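The Line Below the Line

Filed under: Money and Machines
3/15/21

Every budget I have ever seen for a robot has the robot at the top. It sits there in bold with its own price beside it, and everybody round the table looks at it with the sort of affection people usually keep for a new kitchen. Underneath comes a line called "sundries". I would like to say a few words in favour of reading that line first.

At Irkthorpe we take old office computers to bits and put some of them back together. The plan, agreed last October after a meeting that ran through lunch and most of the way to tea, was to let an arm do the dull parts: processors out of one place and into another, hard drives into their bays, on to the next tower. The supplier, Leitner, sent a quotation of admirable brevity. It had 4 lines on it. One was the arm, one was the gripper, one was delivery, and one was the lunch-proof word "commissioning", which can mean anything from plugging it in to moving house with it.

I have nothing against Leitner. They sold us what we asked for. We asked for a robot in the way that people ask for a dog, picturing the walk and leaving out the vet.

What we hadn't asked for was something to hold the parts. A person picks a processor out of a tray, drops it, swears, picks it up again and turns it the right way round without noticing that any of this has taken place. An arm wants the processor in the same spot each time, and so you need a fixture. The fixture has to be drawn by someone, printed, found to be slightly wrong and printed again. We are on version 5 of ours. The plastic is cheap. The afternoons aren't, and they appear in no column of the budget, as the people who spent them were "here anyway". I have come to regard "here anyway" as the most expensive phrase in British industry.

Then there's the table. Our first plan had the arm going on the old bench, a fine bench which has stood up to everything except measurement. You can't bolt a thing to a surface that has its own opinions. So a slotted aluminium table went on the bill. The table wanted feet that could be levelled, and the floor turned out to need a look too, and by then the finance office had stopped replying to me in full sentences.

Cables are another matter. On a drawing, a cable is a thin and obedient line. In life it would like to be wherever the work is, and a good part of the setting up goes on persuading it to want something else. Put in money for that. Whatever figure you think of, say it out loud to someone who has done it before and watch their eyebrows.

Drives into bays, one bench, one arm, and all the bits that never made it on to the quotation:
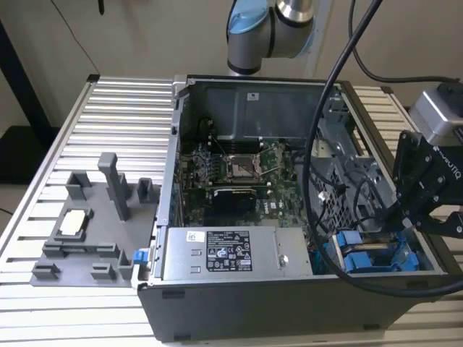
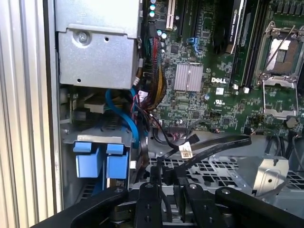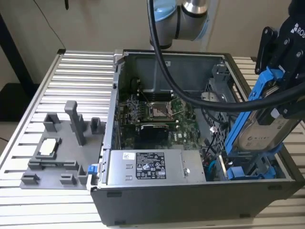
Flutonmont, whose workshop bought much the same kit the year before we did, wrote in after reading a draft of this to say that I was being unfair to sundries. Their trouble had been the reverse: they planned for every bracket and post, got the lot approved, and then found they hadn't put down a penny for the hours in which the machine would be standing still while somebody decided what it should do next. "Budget for the thinking," the letter said, "and then double it, and don't tell anyone which half is which." They also asked for their torque wrench back, which I am looking into.

I take the point. I would only add that thinking is easier to smuggle through than brackets. A manager will sign for 30 hours of "process development" without a murmur and then send back a claim for 493 pounds' worth of fixings with a question mark beside each item. There is a lesson in this about what things are called, and I have acted on it. Our clamps are now "positional assurance". They went through the same day.

The other thing left out of the plan was the computers themselves. We wrote the whole proposal as if there were one computer in the world, and it was the one on my desk. The stuff that comes through the door at Irkthorpe was bought by a great many offices over a great many years, and each maker has had a fresh idea about where the drives ought to go and what sort of latch should keep them there. Each new sort of case is a small project. You can spend on making the arm cleverer, or you can spend on sorting the towers before they reach it, and the second is done with a trolley and a marker pen. Guess which of the two had a slide to itself.

I'd be sorry if anyone took this as a case against buying. I would buy it again. I like it, in the way one likes a colleague who is never late and has no conversation. My quarrel is with the order in which we wrote things down. Had we begun with the job (this part, from here to there, held by that, on top of something flat) the arm would have come in near the bottom as one item among the rest, and we'd have had a truer total and a much duller meeting.

There is a second bench planned for the autumn. Joltum have sent a brochure for it, very glossy, with an arm on the cover and nothing for the arm to stand on. I have asked them for a price on the table.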